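Small Things on Shelves: Questions I Get Asked a Lot

Updated 2018-12-12

I started this page in June when my inbox got silly. Most of you write about the same handful of things (wire racks, plastic tubs, what goes where), so I've put my answers in one spot and I add to them when a new one keeps coming up. If yours isn't covered, the contact form still works and I do read it, just slowly!

Why do you like wire racks so much?

I can see what's on them. I had closed cabinets for years and I bought cinnamon over and over, because the cinnamon I already owned was living behind the cornstarch. With an open rack I see the tubs from the side as well as the top, and I can pull one out without unloading the rest. They're also light, so when I want to wipe the counter I just pick up the whole thing and move it.

The downside is dust. A rack in the open gets dusty and there's no way around that. I run a damp cloth over mine when I do the counters and give it a proper wash in the tub when it starts to feel sticky.

One shelf or two?

Two, if you have the height. A single-level rack is really just a tray with sides. With two levels you get the counter space back that you gave up to put the rack there in the first place. Measure the height of your tallest container before you buy, though. I once brought home a lovely little rack and not one of my jars would go on the bottom level. It's in my sister's bathroom now, holding washcloths, and she's very happy with it.

What do you put on top and what goes below?

Top shelf is for whatever I reach for every day. For me that's the tea, the clips and rubber bands, and whatever snack I'm pretending is for guests. The bottom gets the flat, boring things: refill packets, spare lids, the box of birthday candles. I put the bigger container up top toward the back and leave the front of the shelf free, so there's room to set a small one down in front of it when I'm done with it.
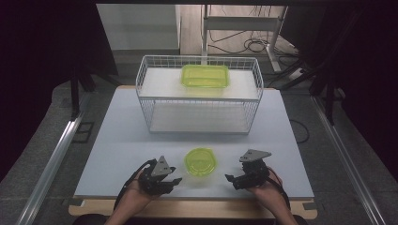 White two-tier rack, big green tub on top, little round one on the table in front.

Does everything have to match?

No, and please don't throw out good containers to make it happen. I do like it when a set shares a color, even if the shapes are all over the place. A round one and a rectangular one in the same see-through green look like they belong together, and your eye stops snagging on them. Idalina Barreto wrote to me after my first post about this and said she does it by room: green in the kitchen, blue for sewing, clear for the bathroom. I stole that idea right away. When a green tub turns up next to the sink upstairs, I know where it came from.

See-through or solid?

Somewhere in between suits me best. Fully clear tubs look great for a week and then you're staring at a tangle of twist ties. Solid ones hide everything, including from me. The tinted kind lets me see that there's something in there and how full it is, and that's all I need to know from across the kitchen.

Round or rectangular?

Rectangular for anything you have a lot of, hands down. They line up along a shelf and don't waste the corners. I keep small round ones for things I scoop out with my fingers (pushpins, beads, paper clips), as there's no corner for the last few to hide in.

Lids or no lids?

On the rack, no lids for anything that isn't food. I know, I know, dust again. But if a tub has a lid I will put the thing down next to it and tell myself I'll deal with it later. Without one I just drop it in. Food gets a lid, always.

My rack slides around every time I take something off it. Help?

Mine did too! A strip of rubbery shelf liner under it fixes most of that. If yours has little wire feet, cut the liner into small squares and put one under each foot. Dirceu Pimentel emailed to say he uses slices of an old bicycle inner tube, which I haven't tried but I love.

Can I spray paint a wire rack?

You can. I did one, and it chipped at every joint where the tubs rub against it. If you're set on it, scuff it up with sandpaper first, do several thin coats, and give it longer to cure than the can says. I wouldn't do it again for a kitchen rack.

How do you get sticker goo off plastic?

Cooking oil on a paper towel, leave it a few minutes, rub, then dish soap. I've used nail polish remover exactly once and it turned the side of the tub cloudy for good, so skip that on anything you want to see through.

Where do I start if it's all a mess?

Clear one surface completely. A small table is perfect. Put the empty rack at the back of it, bring your containers over, and try them in different spots before anything goes inside them. Moving empty tubs around takes no effort, and you'll find out fast which ones don't fit. Fill them afterward, and start with whatever was cluttering the counter this morning.

Do you sell any of this?

I don't, sorry! I just write about it. Hardware stores and thrift shops are where most of my stuff comes from.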